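Larthorpe Small Objects: Recording Rules and Data Card

Contents
Scope
What is in the set
Rules for recording
Table work
Wall hook work
Labelling
Rejection and repair
Privacy
Known gaps
Licence and changes

Scope

This file sets out how episodes in the Larthorpe Small Objects set are recorded, checked and labelled. It applies to the two-arm stations only. The single-arm work done under Trorwood has its own file and the two sets of rules should not be mixed, as the reset procedure and the success labels are different.

The words "must" and "should" are used in the usual way. A broken "must" means the episode is rejected. A broken "should" means it is kept and flagged.

What is in the set

The current release holds 283 episodes of teleoperated handling of keys, badge holders, small tools and similar everyday items. The tasks fall into two groups, table work and wall hook work. Every episode has head camera video, joint positions for both arms, gripper opening, and one line of text giving the instruction.

Episodes are stored one to a folder. Folder names are the task code followed by a running number. Numbers of rejected episodes are not used again, so gaps in the numbering are normal.

Conversion to the training format is done with Emero. Sperling is used for playback and labelling. Neither tool changes the source files.

Rules for recording

1. The operator must read the instruction before taking control. If the wording is unclear, fix the wording first and then record.

2. Both arms must start from the rest pose, with grippers open. An episode that begins with something already in a gripper is rejected.

3. The stop button must be within reach of the operator for the whole session, and a second person must be in the room whenever the arms are powered.

4. Other people may be in the room but must stay outside the reach of the arms. Feet, bags and chairs count.

5. Cables to the grippers must have enough slack for the full range of the wrist. Check this by hand at the start of each session and again after any collision.

6. No episode may run longer than 2000 steps. Stop the recording at the limit even if the task is nearly done, and label it "incomplete".

7. The operator should not correct an item by hand once recording has started. If an item goes on the floor, end the episode.

Table work

Items are placed by hand in a fresh layout for each episode. Do not line them up. Keys, cords and clips may touch or overlap, and at least one item should be close enough to the near edge that the arm has to approach it with care. Things unrelated to the instruction stay on the table as distractors.

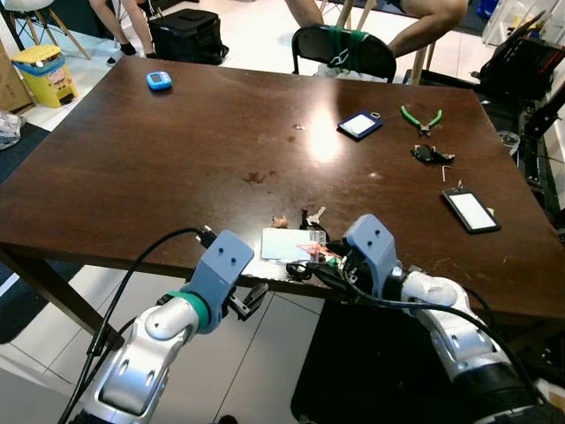
Glossy tabletops are allowed. Glare affects thin and see-through items most, so translucent cards and plastic pieces should be used under more than one lighting condition across a session. Do not wipe the table down between episodes unless something has been spilt. Marks and scuffs are part of the normal working surface and we want them in the data.

Hand tools such as pliers and hex keys must be lifted clear before they are moved sideways. Dragging metal across the table wears the finger pads, and a dragged tool is labelled "contact fault" even if it ends up in the right place.

Loose cords must not be pulled against resistance. If a cord catches, open the gripper, back off and try again. Three failed tries end the episode.

Wall hook work

The instruction must say which hook is meant, counting from the left as seen by the robot. "Hang the key on an empty hook" is also accepted. "Hang it up" is not.

Some of the hooks should already be in use when the episode starts. A row with nothing on it makes the task too easy, and early models trained that way knocked neighbouring keys off as soon as there were any. Mix plain key fobs with bulkier things such as plush keyrings, which swing and cover part of the wall.

Approach from the front at low speed. The fingers must not press on the wall. Light contact while the ring is being seated is acceptable and should be noted in the comments field. An item counts as hung when it stays on the hook after the gripper has opened and moved clear.

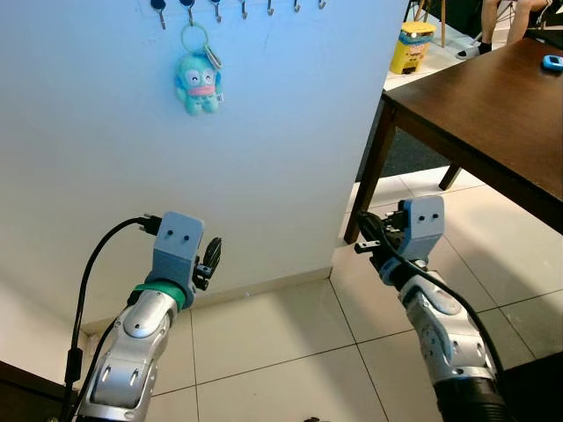
Labelling

Each episode gets one outcome label: success, incomplete, contact fault or abandoned. The person who drove the arms must not label their own episodes.

Names for items come from the shared list, which has 19 entries. Use the general name where there is doubt. A fob with a key on it is "key". A split ring with a toy on it is "keyring". Colours go in the instruction only when they are needed to tell two items apart.

Rejection and repair

Reject the episode if the head video has dropped frames, if the joint log and video lengths do not match, or if a person reaches into the working area. Rejected folders are moved to the hold area and deleted in December each year.

Do not trim an episode to hide a fault. Trimming idle time at the start or end is allowed, and the original length must be kept in the metadata.

Privacy

Faces must not be visible. The head camera is angled down for this reason, but legs, shoes and bags do appear in the background and are covered by the consent form that everyone working in the room signs. Badge holders used as task items must carry blank or dummy cards. Real access fobs must be taken off the system before use.

Known gaps

All recording was done in one room, with the same furniture. Dark wood and white tile are heavily over-represented. Most of the hook episodes use the left arm. There are no episodes in low light.

Licence and changes

Released for research use. Please do not pass on single episodes without this file.

2023-05-26: rule 6 limit added, wall contact wording relaxed, item list shortened, version 2 of the instruction template adopted.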